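Caderno de bancada – selagem térmica e humidade
Junho, início às 8:40

Retomo a série das películas laminadas. Objetivo do dia: fechar a janela de selagem da película Duririco na seladora Cirano e perceber de onde vem a dispersão dos últimos ensaios de pelagem. A Margit Szekeres ficou com a câmara climática e com as pesagens; as notas dela estão no caderno verde e passo para aqui apenas o que interessa à selagem.

Estado do material à chegada: bobina Duririco lote 573, aberta na sessão anterior e guardada em saco fechado com dessecante. Descartei as primeiras voltas. A face selante é a interior; confirmei com a caneta de tensão superficial, porque a etiqueta da bobina tinha sido colada do lado contrário ao habitual. Quem pegar nesta bobina depois de mim deve repetir a confirmação e não se fiar na etiqueta.

Câmara regulada para 50 % de humidade relativa. O visor mostrava o valor pretendido, mas o higrómetro de referência demorou a estabilizar depois de fechada a porta. A Margit esperou até duas leituras seguidas coincidirem e só então colocou os provetes.

Seladora Cirano, verificação inicial

Barras limpas com pano e álcool, a frio. Havia resíduo de polímero no terço direito da barra superior, visível só com luz rasante. Não estava registado na folha da máquina. Acrescentei.

Perfil térmico com termopar fino entre duas tiras de PTFE: o centro acompanha o valor de regulação, a extremidade direita fica abaixo. A diferença mantém-se depois de meia hora de aquecimento, portanto não é transitório. Duas hipóteses: contacto deficiente da resistência nessa zona ou fuga de calor pelo suporte. Inclino-me para a primeira. O suporte foi substituído e o desvio já aparecia nas folhas antigas.

Decisão para hoje: usar apenas os dois terços esquerdos da barra e marcar o limite com fita de poliimida. Perde-se largura útil, mas os provetes são estreitos e cabem.

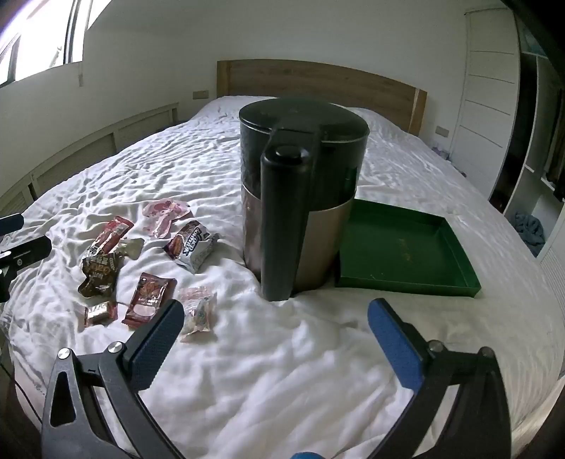
Com o limite marcado, repeti três selagens em papel de carbono para verificar a distribuição de pressão. Traço contínuo e uniforme até à fita, mais claro depois dela. A pressão e a temperatura falham do mesmo lado, o que reforça a ideia de um problema mecânico de alinhamento e não de um problema elétrico isolado. Deixo a conclusão em aberto até alguém desmontar a barra.

Tempo de permanência: o temporizador da Cirano arranca com o comando da válvula e não com o contacto das barras. Já se sabia, mas nas folhas de ensaio continua a aparecer o valor do visor como se fosse tempo real de contacto. Proponho passar a escrever "tempo nominal" na coluna respetiva. Enquanto não se medir o atraso da válvula, comparações com outra máquina não têm grande valor.

Preparação dos provetes

Corte com lâmina nova e régua de aço, sentido máquina alinhado com o comprimento. Provetes numerados a lápis de cera fora da zona de selagem. O marcador de tinta usado na série anterior migrava para a camada exterior e deixava uma auréola que confundia a inspeção visual.

Sequência de trabalho, para que fique igual em todos os lotes:

1. Retirar as tiras da câmara em grupos pequenos e fechar a porta de imediato.
2. Selar dentro do intervalo combinado. O grupo que ficar fora vai para o lixo e não volta à câmara.
3. Arrefecer sobre a placa de alumínio, sem peso em cima.
4. Deixar repousar antes da pelagem. Hoje usámos o repouso longo em todos os grupos.
5. Montar no dinamómetro com a cauda livre, sem apoio manual. O apoio manual era a prática anterior e altera o ângulo ao longo do ensaio.

O ponto 5 merece um comentário. Na série antiga metade dos provetes foi ensaiada com a cauda apoiada e metade com a cauda livre, conforme quem estava ao dinamómetro. As curvas separam-se bem quando se sabe o que procurar: com apoio, o patamar é mais plano e mais alto. Reprocessei os ficheiros antigos só com os provetes de cauda livre e a dispersão desce de forma clara. Parte do que atribuíamos à película era nosso.

Ensaios de pelagem, manhã

Dinamómetro Hegyi, garras pneumáticas, célula de carga pequena. Zero verificado com as garras vazias e depois com o provete de referência pendurado. Deriva desprezável entre o início e o fim da manhã.

Grupo A, temperatura baixa: descolamento na interface, superfície lisa dos dois lados, sem transferência de material. Curva regular. Selagem insuficiente para produto com cantos vivos, talvez aceitável para pó.

Grupo B, temperatura intermédia: modo misto. Começa como descolamento e passa a delaminação entre camadas a meio do curso. O ponto de transição varia muito de provete para provete e é isso que estraga a média. Convém registar força máxima e força no patamar em colunas separadas; uma única média não descreve o que acontece.

Grupo C, temperatura alta: rotura do filme junto ao cordão em quase todos. A força é alta, mas o cordão está fragilizado e apresenta contração visível no bordo interior. Não recomendaria esta regulação para trabalho contínuo, mesmo que o valor fique bonito no relatório.

Curiosamente, dois provetes do grupo B comportaram-se como os do grupo C. Vi os tempos de selagem anotados e foram os primeiros depois da pausa, com as barras fechadas em vazio durante vários minutos. A temperatura superficial devia estar acima da regulação. Ficam fora da média, com nota. Para a próxima: três ciclos em vazio depois de qualquer pausa, antes do primeiro provete válido.

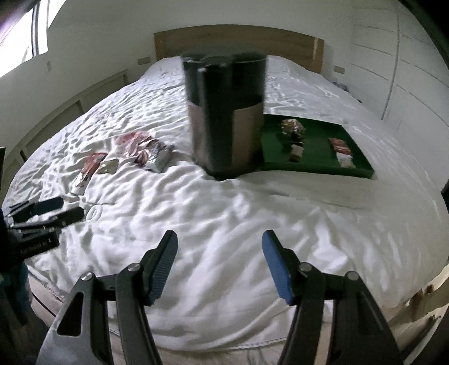

Humidade e produto Kostimel

O Kostimel é o pó higroscópico que usamos como carga de ensaio. Absorve depressa, forma grumos, e a alteração vê-se a olho nu bem antes de a balança dar uma diferença que mereça discussão. Para esta série ficou acordado pesar sempre, independentemente do aspeto.

A Margit preparou saquetas com selagem do grupo B e saquetas de controlo fechadas com fita de alumínio. Colocou-as na câmara em tabuleiros perfurados, sem sobreposição. A sobreposição foi o erro da série anterior: as saquetas de baixo ganhavam menos massa e pareciam melhores do que eram.

Problema encontrado a meio da manhã: a balança acusava subida lenta com o prato vazio. Corrente de ar da saída do ar condicionado. Rodámos o defletor e a leitura estabilizou. Repetiram-se as pesagens iniciais de todas as saquetas; os valores anteriores estão riscados no caderno verde, legíveis, com rubrica.

Contaminação do cordão com pó: ensaiei à parte um conjunto de saquetas com vestígios de Kostimel deixados de propósito na zona de selagem. Com pó fino, a selagem fecha à vista e abre na pelagem com pouca força. Com grumo, forma-se um canal que o líquido penetrante revela em segundos. O primeiro caso é mais preocupante porque passa na inspeção visual. A regulação mais quente melhora um pouco o resultado com pó fino e não altera nada no caso do grumo.

Observação sobre o desenho do cordão: a barra estriada tolera melhor a contaminação do que a lisa, ao que parece por expulsar parte do pó para os vales. Tenho poucos provetes com a barra lisa e a comparação fica como indício. O corte em ziguezague no bordo não tem efeito na estanquidade. Serve para iniciar o rasgo, desde que a ponta dos dentes não invada o cordão. 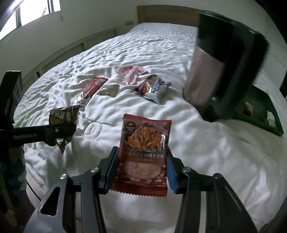
Saqueta vermelha com selo superior canelado e bordo inferior em ziguezague; janela oval transparente na parte de baixo.

Zonas transparentes: numa saqueta impressa, a janela é só ausência de tinta quando o laminado é todo transparente. Se houver metalização, a janela implica desmetalização local ou outra estrutura, e a barreira deixa de ser uniforme. A Duririco é transparente em toda a largura, logo a questão não se põe nesta série. Fica registada porque alguém vai perguntar se podemos extrapolar para película metalizada. Não podemos.

Tarde, a partir das 14:10

Repetição do grupo B com regulação ligeiramente mais alta e três ciclos em vazio antes de cada conjunto. A transição para delaminação aparece agora mais cedo e de forma mais repetível. Força no patamar com menos dispersão. Seria esta a minha escolha para ponto central da janela.

Segunda repetição com a câmara regulada para 70 % de humidade relativa, só para ver se o acondicionamento das tiras antes da selagem tem influência. Efeito pequeno na força, maior no aspeto: aparecem bolhas finas no cordão em algumas tiras. Suspeito de água retida na camada exterior de poliamida. A confirmar com tiras secas em estufa, que não houve tempo de preparar.

Penetrante: cor azul, aplicado com conta-gotas pelo interior, saqueta cortada no lado oposto. Leitura ao fim do tempo combinado e nem mais um minuto, que o líquido acaba por subir por capilaridade no bordo cortado e dá falsos positivos. Duas das saquetas assinaladas de manhã estavam nesse caso. Corrigido na folha.

Ficheiros do dinamómetro gravados na pasta da série. Atenção ao separador decimal: o programa da Hegyi exporta com ponto e a folha de cálculo espera vírgula. Na última vez os valores entraram como texto e as médias saíram a zero em duas colunas. Fiz a conversão antes de importar. 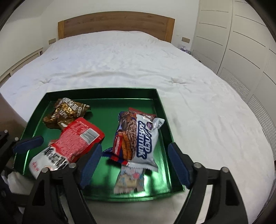

Tabuleiro verde com embalagens sobre o edredão branco; ao fundo, cabeceira de madeira.

Pendentes

– Desmontar a barra superior da Cirano e verificar contacto da resistência no lado direito. Rever o alinhamento na mesma ocasião.
– Medir o atraso entre comando da válvula e contacto das barras.
– Tiras secas em estufa, para comparar com as do acondicionamento húmido. A Margit reserva a estufa.
– Mais provetes com barra lisa antes de escrever o que quer que seja sobre contaminação.
– Pesagem seguinte das saquetas Kostimel: de manhã, antes de ligar o ar condicionado.
– Pedir lâminas. Resta uma caixa e já foi aberta.

Câmara fica ligada durante a noite, a 50 %. Seladora desligada no quadro às 17:55, barras abertas.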